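Home | Local | Work and Money | Technology | Letters | Archive

Can a machine clear the table? In Kavititz the answer is still "sometimes"

7/28/26

Tukero, a small company that makes software for robot arms, has published the results of its spring test of simple chores. The test was made in Kavititz, partly in a room with ordinary furniture and partly in the back area of Kasar, the household goods store on the main street. The question was a plain one: can a machine do the small jobs of a home or a shop well enough that a person can leave it alone?

In May the system made 709 attempts at chores of different kinds. It had to take bottles and cups from a table, put books in a pile, fold small towels, and place goods on a store shelf with the label to the front. In 531 of the attempts the chore was finished without help. In the others, a person had to step in, or the attempt was stopped when the time was over.

The result is better than many in the town expected, but it is not the same for all chores. Hard objects with a simple shape gave the best numbers. Towels gave the worst, and the company says openly that it will not offer folding to customers this year. Books were somewhere between. A thick book was easy to lift, while a thin one lying flat on the table was often pushed along before the fingers could get under it.

Bottles look like the easiest work of all, and they still received a large part of the report. A full bottle and an almost empty one need a different grip, and thin plastic gives way if it is pressed too hard. There is also the question of what stands near it. A table in a home is seldom clear, and the machine must reach one thing without knocking over the cup beside it.
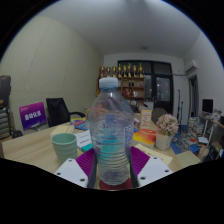
Valcárcel wrote to this newspaper after the first results were shown at Kasar, and remains doubtful. The letter says that a worker in a store does not do one chore at a time. The same worker puts bottles on the shelf, answers a customer, sees that something has leaked, and goes back to the bottles. A machine that can only do the first part, according to the letter, saves less time than the numbers promise, and somebody must still be paid to stay near it.

Tukero does not fully disagree. In its report the company writes that speed is now a bigger problem than grip. Setting up one shelf took the system more than 30 minutes. The staff at Kasar do the same shelf between other tasks, and the store has never measured how long they need. For this reason the report gives no direct comparison, and this is a weak point which the company promises to repair in the next test.

Kasar has decided to continue, but with small steps. From next month the store will let 2 arms work in the back area after closing time, only with bottled drinks and boxed goods. Glass will stay with the staff. The store says that no working hours will be cut during the trial, and that the employees will be asked for their opinion when it ends.

For homes, the wait will be longer. A store can decide that every shelf has the same depth and that the aisle is free at night. A family will not arrange its living room for a machine – and should not have to, as the report itself says. Tukero gives no date for a home product and no price. It plans to repeat the table chores with objects the system has not met before, and to publish those numbers also, whether they are good or bad.

The full report can be read at the Kasar service desk during opening hours. Residents who want to propose a chore for the next test can leave a note in the box at the same desk.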